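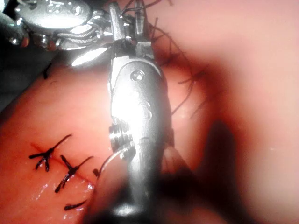
2022-10-02

Suture bench, pad work. Interrupted stitches, black thread, pink pad. In at nine, Rosalind Mercado joined after lunch.

Started on a fresh Kadrić pad from the September box. The box says to keep them flat and out of the light. Two had been stored on edge and have a bend in them, so I put those aside for knot tying only. Nine good ones left. Noemi Yazzie has the order form for more.

Thread: cut to 171 mm to begin with. Too long. The tail kept lying across the next entry point and I spent more time moving it than sewing. Went down to 109 mm for the afternoon and that was better, though the last throw gets tight if the first tail is left long. Rosalind prefers 171 and pulls most of it through before the first wrap. We should pick one length and write it on the drawer.

Spacing: I marked the bites with a fine pen before lunch and did without after. The unmarked rows wander toward the end of the cut. Bites on the far side are shallower than on the near side, same as last week. Rosalind says I am turning too late and coming out early. Tried entering closer to square and the edges met more evenly.

Knots: double throw, then two singles in opposite directions. Slipped one by repeating the same direction twice. Tails trimmed at the end of each row, not after each knot. I would like to go back to trimming as we go, as long tails get caught in the next loop.

Timing: 60 minutes per session, then a break. Past that my knots get loose and there is no point in keeping the numbers.

Pad tearing: small tear at one exit hole from pulling up on the thread. Pull flat, along the surface.

To do:
Label used pads with date and initials. Log number for today's is 1111.
Ask Noemi if the Avance thread can be had in blue. Black is hard to see down in the cut.
Wipe down the tray and replace the sharps box, it is nearly full.
Rosalind to run the same rows Tuesday with the short thread.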